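Rerov Two-Arm Folding Cell
Set-Up and Care Guide

Section 6: Looking After the Gripper Fingers

The fingers do more work than any other part of your Rerov, and they ask for very little in return: a clean now and then, a snug screw, and a fresh zero whenever they have been off. Set aside a quiet half hour the first time you do this. After that you'll probably get through one gripper while your coffee is still warm, though we would still ask you to put the coffee on a different table, please.

This section covers cleaning, changing and checking the fingers on one arm. The steps are the same for both arms, so when you finish with the first, go back to 6.2 and start over with the second. If your arms are still in their shipping brackets, go to Section 3 first and come back when they are mounted.

6.1 What you will need

The small hex key from the lid of the accessory box
A soft, lint-free wipe and a little rubbing alcohol
A wooden toothpick (a metal pick will scratch the fingers)
The paper feeler strip from the back of this guide
One test cloth, clean and dry
A replacement finger pair, if you are changing them

Finger pairs come bagged together and should stay together. We know it's tempting to replace only the finger that looks tired, especially when its partner seems to have years left in it, but an old finger and a new finger rarely close evenly, and you will spend longer chasing the difference than the part is worth.

6.2 Getting the arm into the service position

1. Let the current job finish, or press Pause and wait for both arms to come to rest.
2. On the panel, open Care, then Grippers, then choose Left or Right.
3. Press Present. The arm swings out slowly and holds the gripper toward the front of the table, fingers up.
4. When the panel shows Holding, turn the service key a quarter turn and take it out. Keep it in your pocket until you reach 6.5.

CAUTION: Never put your hand between the fingers while the service key is in the panel. The fingers look small, but they close quickly and they will not wait for you.

CAUTION: The other arm stays where it stopped. Mind your sleeves and your elbows around its cables, particularly if you are working from the side of the table.

6.3 Cleaning

1. Look down into the notches near the finger tips. Lint likes to settle there, and terry and waffle cloths leave more of it than flat ones.
2. Ease the lint out with the toothpick, working from the base of the notch toward the tip.
3. Dampen the wipe with alcohol and go over the inner faces of both fingers. Dampen only. You don't want drips running down into the gripper body.
4. Give the faces a minute to dry, then run a fingertip along each one. You are feeling for burrs, nicks or a shiny worn patch.

A small nick on the outside of a finger does no harm and can be left alone. A nick on the inner face will catch loops and pull threads, so if you feel one there, go on to 6.4 and change the pair.

NOTE: The panel will remind you to inspect the fingers every 2,000 grips. If you fold mostly thick toweling, you may like to look a little sooner.

6.4 Changing the fingers

1. Hold the left finger lightly so it can't drop, and loosen its screw with the hex key. Two turns are plenty. The screw stays in the finger, so please don't keep turning in the hope that it will come out.
2. Lift the finger straight off its carrier. If it feels stuck, rock it gently from front to back. Side-to-side rocking can strain the carrier.
3. Wipe the carrier face and check that no fluff is left in the corners.
4. Seat the new finger, notched face inward, and press it down until it sits flat.
5. Tighten the screw until it stops, then add a very small nudge. You shouldn't need to grunt.
6. Repeat for the right finger.

If a new finger won't sit flat, take it off and wipe everything again before trying anything stronger. Nine times out of ten there's a single thread under it.

6.5 Setting the zero

1. Put the service key back and turn it to Run.
2. Stand clear and press Find Zero. The fingers open all the way, close until they touch, and open again.
3. Hold the feeler strip by its long end, lower it between the fingers from above, and press Soft Close. Keep your hand well up the strip.
4. Tug the strip. It should drag evenly and come free without tearing. If it slips out, press Closer once and try again. If it tears, press Looser once.
5. Press Save. The panel records the new zero along with the grip count at which you set it, so don't be surprised to see a line such as "Zero saved at 1,615" in the log.

6.6 The cloth check

The feeler strip tells you that the fingers meet, and the cloth check tells you whether they can hold on to something soft and heavy. Use a thick cloth with a proper hem for this. We like a waffle microfiber in a loud color, which is easy to see against the dark fingers.

1. Lay the test cloth on the table and press Cloth Check.
2. Wait while the arm picks up the cloth and brings it back to the service position.

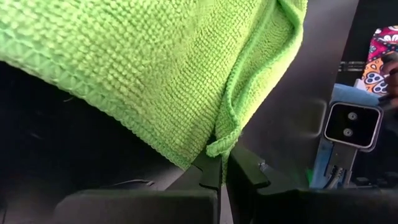

Page last changed: 1 September 2025

3. Look closely at where the fabric goes in. You want a small bunched tail between the two fingers, as on the green cloth here, with the bulk of the cloth resting over the tips. One finger pressing from underneath while the other sits at a slight outward angle is fine.
4. Press Hold Test and watch for 8 seconds. The tail should stay put.
5. Press Release, and let the cloth fall to the table by itself.

If the tail creeps, clean the inner faces again and repeat the zero. If it still creeps after a second try, the fingers are worn and should be changed. If the cloth hangs on after Release, look for a loop snagged in a notch, turn the service key before you reach in, and free it by hand.

NOTE: A cloth gathered up to the tips can fill much of the wrist camera's view. The panel may show View Blocked during the check, and the message clears once the cloth is released.

When both arms have passed, press Done and carry on to Section 7, Cables and Strain Relief.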